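3.2 Small suppliers and the regional lending window

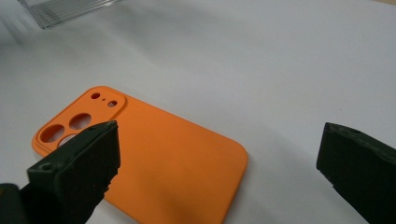
Figure 4. An orange phone case on a white tabletop, between the fingers of a gripper.

The most exciting result in our interviews came from the smallest firms. When the Fuentealba development fund opened its regional window, most observers expected the money to flow to roads and power lines, and a good deal of it did. But the window also let local banks pass on credit in small amounts, and the response from workshops and parts makers in the Driltau valley was far stronger than we had dared to hope!

We spoke with owners or managers at 24 firms. Of these, 20 had never held a loan longer than two years before the window opened. Under the new terms they could borrow for five, with the fund carrying 80 percent of the first loss and the local bank carrying the rest. That split matters a great deal. Bank staff in Dusness told us they now visit firms they used to turn away by phone, and several had begun to keep their own notes on seasonal cash flow — a kind of local knowledge that no central credit file holds.

The choice of a resident head for the regional office also seems to have helped. Ignacio Leiva took up the post in November and moved the weekly credit meeting from the capital to Brususden, a short drive from most of the borrowers. Firms could bring their papers in person and ask about a refusal face to face. Two managers described reworking a rejected plan after such a talk and sending it back with a smaller first payment.

We can't yet separate the effect of longer terms from the effect of the office itself, as both changes arrived within the same budget year. The loan records we used close on July 4, 2021, before most of the five-year loans had reached their first review. Even so, the pattern across the interviews is wonderfully clear on one point: owners talked about the length of the loan far more often than its price. Section 3.3 takes up the repayment data from the two partner banks.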